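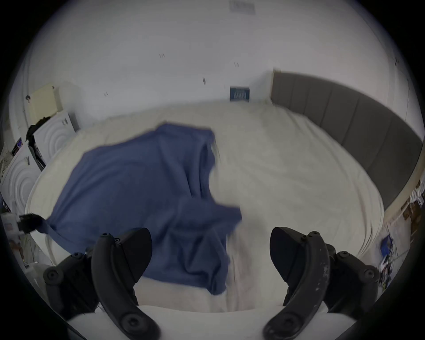 Where can people in Doltport bring clothes they do not wear any more? From this week they can bring them to the Fimano hall in Preltetti Street, on weekdays between 9 and 14 o'clock.

**Clothes collection moves to Fimano hall**

Monday, November 12, 2018

The Doltport clothes collection has opened again after a break of some weeks. The old room at the Zaki warehouse was closed in October, when the roof needed repair, and the shelves were brought to the Fimano hall last week.

Shirts, T-shirts, trousers, jumpers and bed sheets are accepted. They should be washed and fully dry, and folded flat if possible. The organisers ask for this especially, as in the last collection many bags were filled with clothes pushed together in a ball, and the sorting took two evenings more than it was planned. A bed is a good place for folding at home, they say – it is wide enough to lay a shirt flat with both sleeves out.

Shoes, pillows and curtains can not be taken this time. Clothes with small holes are welcome, but they should be put in a separate bag with the word "repair" on it.

In the spring collection 164 households took part and 1079 pieces were given. Most of them went to families in the town, and the rest was sold at the summer market to pay for the hire of the room.

Bags can be left with the person at the side door. Please do not leave them outside when the hall is closed, also not under the porch. Residents who can not carry their bags may put a note in the Fimano letter box with their address, and somebody will come to collect them on a Saturday morning.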